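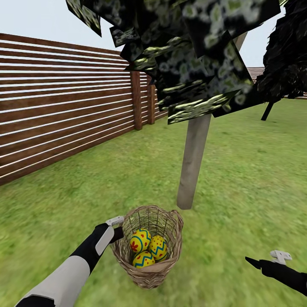

Egg pick-up in the simulated backyard, one of the chores in the Umusness trial.

Can a robot tidy up after the kids yet? Come and help us find out!

Stoltetix is looking for people to join a home chores study starting in September. You don't need a tech background. We want people who do the picking up, folding, wiping and putting away at their place and have opinions on how it should be done (strong ones are very welcome).

You'll sit with our team for 2 hours and try steering a pair of robot arms through everyday jobs on screen: gathering Easter eggs into a basket on the lawn, clearing a bench, sorting the washing. Then you'll watch the software have a go by itself and mark its work. Some of it is impressive, some of it is painfully slow, and we'd love to hear which bits you'd trust at home and which you'd rather do yourself.

Sessions run in groups of eight at our Tritari rooms, ground floor, with step-free access and parking out the back. Tea and bikkies provided, and your travel costs are covered.

You should be 18 or over and comfortable using hand controllers while seated. Glasses are fine. If you get motion sick from video games, please mention it when you apply.

To put your name down, send a few lines about the chore you'd hand over first to Chantelle Chauke or Arnout Geerts, quoting study 981. Applications close 8/14/24.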